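Home | Hair | Skin | Shelf Clear-Outs | About

Filed under: Hair, Things I Was Talked Into

I have now washed my hair with a bar of soap shaped like a river stone for 3 months, and I think I'm allowed to have an opinion about it.

The bar is from Herura. You have probably seen it, because every other person with a bathroom and a window has posted it sitting on a saucer. It costs more than the bottle it's meant to replace. The wrapper says it lasts as long as two bottles, and the website says it lasts as long as three, so somebody in that company needs to have a conversation.

I bought mine at the Moura counter in Forkville, where Natalie Ashworth has been selling me things I don't need since I was in college. She swore by it. She also swore by the charcoal toothpaste, and I still have a gray grout line from that one. But my old shampoo had been reformulated and smelled like a new car, so I was open to suggestions.

The first thing you get told about shampoo bars is that there is a "transition period." Your hair will feel waxy, or heavy, or like doll hair, and this means it's working. I have a problem with this. If a moisturizer gave me a rash and the label said the rash was my face adjusting, I'd want my money back. With hair we're supposed to wait it out. How long depends on who you ask. Natalie said 2 weeks. The leaflet said up to 5. A woman online with very good hair said it took her most of a year, and at that point I'd call it a personality change. 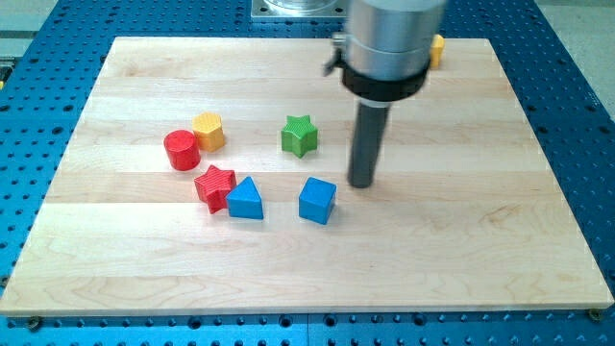 4 min read

So what happened to mine? For background, I have fine hair, a lot of it, and it goes flat if I look at it wrong. We have hard water. The leaflet does not mention hard water at all, which I find interesting, since real soap and hard water leave a film and have done so forever. My grandmother knew that. She did a vinegar rinse and didn't call it a ritual.

The first few washes were fine. Then came the waxy part, right on schedule, mostly at the back of my head where I never rinse well anyway. I did what the leaflet said and lathered in my hands first. I did what the leaflet didn't say and combed it through with conditioner. By the second month the wax had mostly gone, and I was left with hair that was clean, a bit rough at the ends, and about as shiny as it was before I started.

My friend Stella Owino used the same bar and loves it. Her hair is thick and coily and she washes it far less often than I do, and she lives out past the county line on well water that's been softened. I mention all that because the reviews never do. She showed me 291 five-star reviews on her phone as proof, and I scrolled through a good number of them. Plenty were written by people who had used it once. "Just got this, smells amazing!" is a review of a smell.

(It does smell amazing. Fig, and something like pencil shavings.)

The other claim I wanted to check was the one about waste. Fair enough, there's no bottle. But the bar came in a paper wrapper inside a box inside a little cotton bag, and then they'd like you to buy the tin. Without the tin it turns to mush in the shower. With the tin it turns to mush in the tin, unless you tip the water out each time – I remembered to do this maybe half the time. I lost the last third of the bar down the drain as a kind of paste.

Would I tell you not to buy it? Not exactly. If you travel a lot, it's handy, and it can't explode in your bag. If your water is soft and your hair is thick, you may end up like Stella. If you're me, you'd do just as well with the Skandia one from the drugstore, the plain one in the white bottle, which cost me less and has never once asked me to be patient.

I cut what was left of my second bar in half and gave it to Elspeth MacLeish next door, who wanted to try it before spending the money. She used it on the dog. She says he looks great.

Next month I'm doing scalp scrubs, and I'll tell you now that my hopes are low. If you've had one that did anything you could see in a mirror, leave me a comment, and please say what kind of hair you have.

We use cookies to remember your preferences and see which posts get read. By staying on this site you agree to this. OK | Manage settings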